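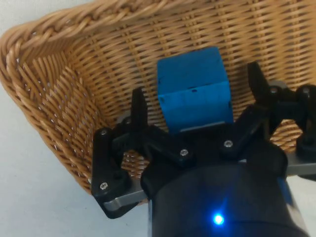 A blue foam cube in one of the wicker baskets.

Progress report: the Vellorby play and storage project
Apr 27, 2022

To the Wattimena Fund, from the project lead at Dorno

We are now well past the halfway point and it has been a lovely few months! When we last wrote to you, in January, the old toy library at Vellorby was still a back room full of plastic crates with split lids, and half the foam blocks were living in bin bags under the stairs. There is still plenty to do before the summer, but families are borrowing again and the room is a pleasure to walk into.

Baskets

You will remember that your grant let us move away from the plastic crates. We had talked about canvas tubs, and we did try them, but they slump when a child leans on the side and then everything rolls out. Woven baskets have won everyone over. They hold their shape, the foam can breathe through the little gaps in the weave, and the thick braided rim gives small hands something to hold while the other arm goes in up to the shoulder.

The baskets came in two deliveries. The first was fine. In the second, a few had rough ends poking through on the inside, which would have snagged on sleeves, so we trimmed them and rubbed them down with fine sandpaper. Erar, our supplier, was very decent about it and took something off the bill. We now run a hand round the inside of every basket before it goes out, and again when it comes home.

One thing we would do differently: measure the shelves first. The baskets are a shade deeper than the crates were and they stuck out over the walkway, so the middle shelves had to come off and go back up with longer brackets. That cost us a weekend and a fair bit of muttering.

Foam blocks and cubes

All the foam has been sorted, and 71 pieces are fit to lend. We were expecting far fewer, so this was a real treat. The cubes have lasted best. They pick up specks and small dents with use, and we have decided not to fuss about that. Anything with a tear, or a bit that could be bitten off, goes out. Anything merely scruffy stays in.

Cleaning took some working out. Soaking was a mistake – the thicker pieces held water for days and the whole room smelt of pond. Now each piece is wiped with a cloth and mild soapy water, wiped again with clean water, and stood on the airing rack until the next session. It is slower to explain than to do. The colours have come up beautifully, especially the blues, which we had all assumed were grey.

Borrowing

Families may take two baskets at a time, for a fortnight. A card tied to the rim says what should be inside, and the same list is kept at the desk. Before we had the cards, checking a return meant tipping everything out on the counter and guessing. Now most people check their own before they hand it over, and the odd missing piece tends to turn up in a coat pocket by the following week.

The youngest borrowers mostly want the soft cubes. They stack them, sit on them, post them into the basket and pull them out again, over and over. Several parents have told us that the basket gets as much play as the things in it, so we have kept one back in the room for exactly that (it has been a boat, a bath and a bed for a large bear).

Money

We are inside the budget. Baskets came in slightly under, thanks to the money back from Erar, and shelving went over by a similar amount because of the brackets. Cleaning things cost very little. We have not yet touched the sum set aside for labels and printing, and would like to ask whether part of it could go on a second airing rack. The present one is full after every busy session and we end up draping foam along the radiator.

Still to do

The wooden puzzles have not been sorted, and they are a bigger job than the foam because every one has to be made up to see what is missing. We also want to put the borrowing list up in the entrance hall, so people can see what is in before they climb the stairs. The two highest shelves need a lip along the front.

Please do come and see us if you are passing through Vellorby. The kettle is on the left as you come in, and we would love to show you the room. A full list of spending will follow with the final report, and if you could let us know about the airing rack before then we would be very grateful.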